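4.2 Plate color and self-reported portion size

The claim that people eat less from a blue plate has traveled a long way on little evidence. It appears in diet columns, in hospital catering guides, and on the packaging of dinnerware, usually with a percentage attached and seldom with a source. When we traced the citations in the guides we collected, most led to other guides. The few that reached an experiment reached one with a small sample, a single food, and no record of how hungry the participants were when they sat down.

Two explanations are usually offered. The first is contrast: food that differs sharply in color from the plate looks like more food, so the eater serves less of it. The second is that blue is rare in food and therefore dulls the appetite. These are different claims and they predict different results. If contrast matters, a blue plate should do little for blueberries and a good deal for rice. If blue itself matters, the food should make no difference. Much of the popular writing uses both explanations at once, which makes the idea very hard to prove wrong.

There is also the question of what counts as blue. Studies describe their plates as "blue," "light blue," or "navy" and leave it there. A pale plate on a pale counter and the same plate on brown wood do not give the eye the same information, and the surface under the plate is almost never reported. Figure 3 shows a pale sky-blue plate with a flat well and a raised rim, set on a grooved wooden board over marble.

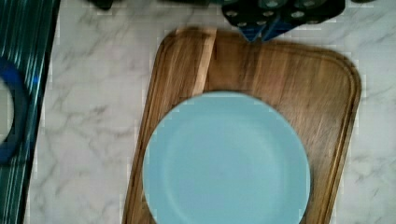 Figure 3. Light blue plate on a wooden board.

4.3 The Vellby and Kedbridge surveys

We reexamined two household surveys that are often cited in support of the plate effect. The Vellby survey asked 425 adults to recall the color of the plate they had used at their last evening meal and to rate how full they had felt afterward. The Kedbridge survey asked the same questions of 104 adults but added a food diary kept for 5 evenings.

The Vellby result looks strong until one asks who owns blue plates. Respondents with blue plates were older, lived in smaller households, and were more likely to cook at home. Any of these could account for a lighter meal. The original report adjusts for age and nothing else. When we added household size, the difference shrank to the point where we would not want to defend it.

Kedbridge is the better survey and gives the weaker result. Of the people who returned a complete diary, 37 had named a plate color in the recall question that did not match the one they wrote down on the evening itself. That is a large share of a small sample. If people cannot say what color their plate was, a survey built on their memory of it has very little to stand on.

Setting may be a further problem. Neither survey asked where the meal was eaten, and a plate carried to a dining table is seen against a different background from one left on the kitchen counter, with a toaster and a folded towel close by (Figure 4). 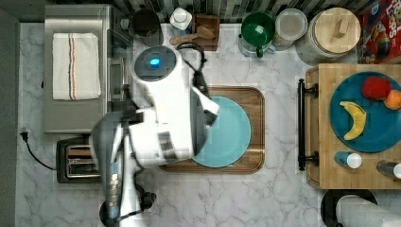

Figure 4. Light blue plate on a kitchen counter, seen from directly above.

4.4 What a fair test would need

The Insaurralde protocol, which some authors treat as the standard, fixes plate diameter and serving spoon but leaves room lighting to the site. We think this is a mistake. Color contrast depends on light, and a September evening in Nerkthorpe is not a noon lunch under ceiling panels. A fair test would fix the lighting, report the surface under the plate, use at least one food close to the plate in color, and weigh what is left over. It would also state in advance which of the two explanations it means to test. Until such work is done, we see no grounds for advising anyone to replace their dishes.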